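Encyclopedia of Practical Automation > Faults and Failures > Grasping > Wedge stall

Contents Glossary Fault index Recent changes

Wedge stall (bin picking)

A wedge stall is a fault in robotic bin picking in which a gripper finger becomes trapped between an object and the wall of a bin, and the robot stops under load without being able to back out by the path it used going in. It belongs to the larger family of wall contact faults, which also includes scraping, corner strikes and snagged cables. The term is used mostly in research labs and small picking cells, where bins are often improvised and the mix of objects changes from day to day.

The fault is a wonderful teaching case. It involves nearly every part of a picking system at once (vision, planning, force sensing, the shape of the fingers, even the way the bin is held to the table), and it can be reproduced on a tabletop with ordinary household goods.

Mechanism

Most picking software treats a bin as a box with straight, rigid walls. Real bins bow and flare, and a sheet-metal wall can flex a little when a finger presses on it. If the wall stands slightly inside its modeled position, a finger sent down beside it makes contact early. Friction and the robot's own position control then do the rest: the controller sees that the finger is short of its target, pushes harder, and drives the fingertip deeper into the narrowing gap.

Objects close to a wall are the classic setting. Flat or hinged items such as eyeglasses can tip against the finger and act as a wedge, and a roll of tape can turn and lock in the same way. Once the wedge is tight, lifting straight up may pull the object, the finger and the bin together. On a lightly secured bin the whole container shifts, every stored wall position becomes wrong, and the next pick starts from a bad model. This second error is often more troublesome than the first! 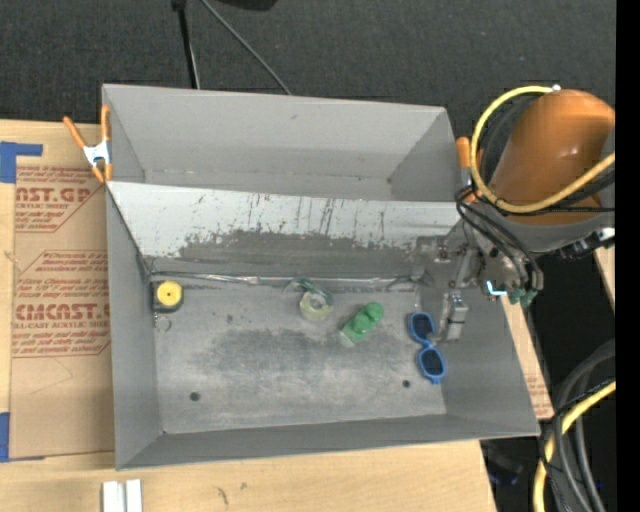
Shiny and see-through objects raise the odds further. Depth cameras that rely on projected light often return gaps or false readings on clear tape, polished metal and dark lenses, so the planner may choose a grasp point that is off by the width of a finger. A bare metal floor adds reflections of its own.

The Skulutari stall

The best documented case took place in July on the Skulutari picking cell, a single-arm setup built to run long unattended trials with mixed objects. The control software, called Flavus, had completed 2845 picks before the arm halted on a joint torque limit with one finger against the bin wall. The safety stop worked as designed, and no one was hurt.

The trouble came during recovery. Flavus answered a torque stop by waiting, clearing the fault and repeating the last motion, a rule that had been written with brief sensor dropouts in mind. It ran the same descent 219 times. By the time an operator pressed the stop button, a fingertip was bent and its mount had cracked.

Eduardo Sarmiento, who wrote the report on the stall, sorted through the older logs as well and found 766 earlier wall contacts that had cleared without raising an alarm. Most were light. They were clustered along one wall, though, and grew more frequent after the bin had been taken off the table for cleaning and put back a little crooked. The software had been reading a warning all along and filing it under normal operation. The report is dated Feb 20, 2023, and it remains a delight to read, largely for its hand-drawn plots of contact force against wall position.

Prevention

Several measures are in common use:

- Measuring the bin walls again after any cleaning, move or change of bin, usually by touching each wall gently at several heights.
- Leaving a keep-out margin along the walls and nudging objects toward the middle before grasping them.
- Slowing the final part of the descent and lowering the force limit there.
- Capping automatic retries. The Skulutari cell now allows 2, after which a person must clear the fault.
- Logging light contacts by location, so that a drifting bin shows up early.

Compliant fingers help too. The Esfahani finger, a sprung design with a thin tapered tip, folds sideways when pushed from below and snaps back once it is free. It gives up some grip strength on heavy objects.

Clearing a stall

A stalled arm may still hold stored force, and a trapped finger can spring loose without notice. The usual practice is to keep hands out of the bin, engage the stop, and put the arm in a low-force mode or release its brakes under control with the arm supported. The gripper is then opened if there is room, and the finger is moved sideways away from the wall before it is raised. Freeing the object first is discouraged, as the load can shift suddenly onto whoever is reaching in.

After clearing, fingertips and mounts are checked for bends and cracks, and cables and hoses for pinching. The bin position is measured again before the next run.

Related tests

The Wedo test places an object at set distances from a wall and records the greatest force during each grasp attempt. It needs very little equipment and gives a nice clear curve, which has made it popular in classrooms. Its main weakness is that it uses a rigid block for the wall, so it says little about thin metal bins that flex.

See also: Corner strike; Force-limited descent; Retry loop; Transparent object detection

Contact the editors | Copyright Encyclopedia of Practical Automation | Back to top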